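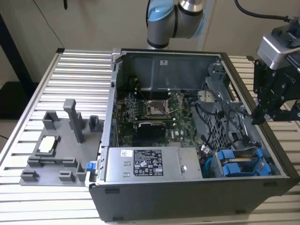 February 15, 2021

A long day, and my neck is stiff from bending over the old desktop, but I'm happier than I've been in weeks. The side panel is off at last, and I keep going back for another look – the green board with all its tiny parts, the empty socket with its lever up and those little gold pins showing, which I hardly dare breathe near. I'd forgotten how pretty the blue handles on the hard drives are.

Sihan Du called at lunch and talked me through the order of things, very patiently, and told me twice to leave the power supply alone. I promised! She thinks the drives still have Dad's letters on them, and the garden photos too, almost 500 of them if his notebook is right. I would so love to have those back before March.

Czesław Cieślak has a processor he says I can have for nothing, bless him, so I'll walk over tomorrow if the sidewalks are clear. Soup for supper, then bed. Must find the small screwdriver.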